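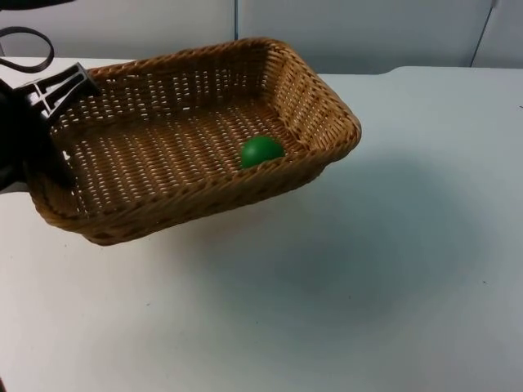

Lists > Basketry and Chair Seating > Archive > March > Re: tray basket, rim and base

We use cookies to keep you signed in and to remember your reading settings. Accept / Manage

From: Muireann Geraghty
To: Basketry and Chair Seating list
Date: 18/03/2023
Subject: Re: tray basket, rim and base

Sorin Angelovski wrote:

> I want to make a rectangular tray basket for the hall table, to hold
> keys, gloves and the dog's small toys. I've only made round ones.
> Two questions. First, do I need a solid wood base, or will a woven
> one hold up? Second, my corners on the practice piece came out as
> sharp points and the rim lifted away from them. I used the same
> round reed for the rim that I used for the sides. What should I
> change?
>
> I have a pound of flat reed left from the class and most of a coil
> of round. The finished size I'm after is 18 inches long by 8 wide.
>
> Sorin

Sorin,

A woven base is fine for what you describe. Keys and gloves weigh very little, and a flat strip base in a plain over-one, under-one crosshatch will carry them for years. Small gaps between the strips are normal. Grit falls through them, so put a piece of felt or shelf paper under the basket if the table has a finish you care about. A ball or anything round will roll to whichever end is lower, so check that the base sits level before you start up the sides.

If you do want it tighter, pack the strips while they are damp and then let the base dry overnight with a board on top. Pack it again in the morning. Flat reed shrinks across its width, and a base that looked closed at supper will have daylight in it by breakfast. I stopped fighting this a long time ago and just pack twice.

On the corners – the points come from bending the stakes up too hard and then pulling the weavers tight at the turn. Soak the stakes again at the fold, even if you think they're still wet enough. Bend them over a dowel or the handle of a wooden spoon. Then ease off at each corner for the first few rows, so the weaver goes around in a curve. You will get a rounded corner and the sides will lean out a little on their own. That slight flare is useful in a tray basket. You can get your hand in without scraping your knuckles, and two of them will nest if you make a second.

Your rim lifted partly from the corners and partly from the reed. For a rolled rim, I'd go one size up for the core and braid over it with something thinner than your side material. Keep the braid close. It should look denser than the walls when it's done. Ours always come out a shade darker too, from being handled wet for so long, and I don't mind that.

Start the rim in the middle of a long side, never at a corner. Clip it every couple of inches with clothespins before you braid anything. When you get back to where you started, overlap the core by 3 inches and shave both ends down so there's no lump. Úna Costello showed me that and it is the only part of my rims that people ask about.

Work out your material before you cut. I'd want 56 feet of the thin stuff for a rim that size – that allows for breakage. A pound of flat should cover the base and sides with some left over.

One more thing about lifting. Without handles, people will pick a tray basket up by one end of the rim, whatever you tell them. All the strain goes on the lashing at that end. I put an extra pass of lashing on both short sides now. It takes ten minutes. If yours is going to stay on a hall table you can skip it, but if the dog's toys are in there somebody will be carrying it around.

Aoife Horgan asked off list about the Amadi reed. I have one coil of it left, number 6 round, and she can have it for the postage. It was a bit hairy and needed singeing, but it's strong enough for handles.

Rami, I still have your side cutters. I'll bring them on the 25th.

Muireann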